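Folding towels with Maj-Britt Nygård

Maj-Britt Nygård folded linen at the Lornstead laundry for most of her working life, and she still talks about it with real fondness (and a fair bit about her shoulders). On her busiest day, one August, she did 704 pieces before tea. These days she works upstairs at Wutitz, teaching the machines how a towel ought to be handled, and she was kind enough to give me a whole morning of it.

"You start with it flat on the table," she told me, "and you take your time over the corners, much more than you ever would downstairs." 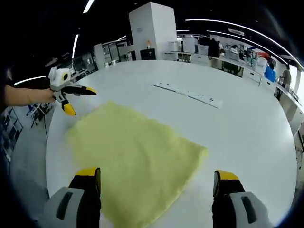
Did she worry, when she was first asked, that she was helping to do away with her old job? "I lay awake over it for a week," she said. "Then I went and asked Stellan straight out, and he put it in writing that the folding girls would be moved and kept on."

Stellan Lie runs the floor at Lornstead, and he has kept to that so far. There were 6 folders when the first Idau line came in, and all of them are still with the firm, two on repairs, one in the van and the rest checking what the machines turn out. He admits it hasn't all been smooth. "The checking is lighter work, but it's lonelier. They used to stand round one table and chat all day long, and I hadn't thought about that at all."

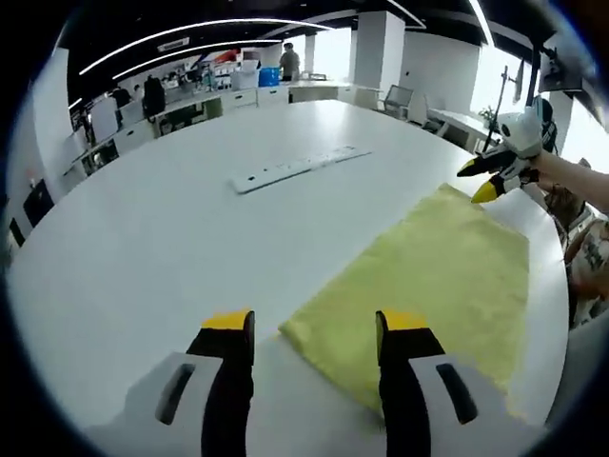
Maj-Britt had thought about it, and she got the checkers' benches pushed together in the spring, which helped. She would like the tea break put back to ten o'clock as well, when everyone can take it at once. As for the machines, she reckons they manage some 434 towels on a good shift, and she still sends a few back. "The hems," she said, and went off to find me one so that I could see for myself.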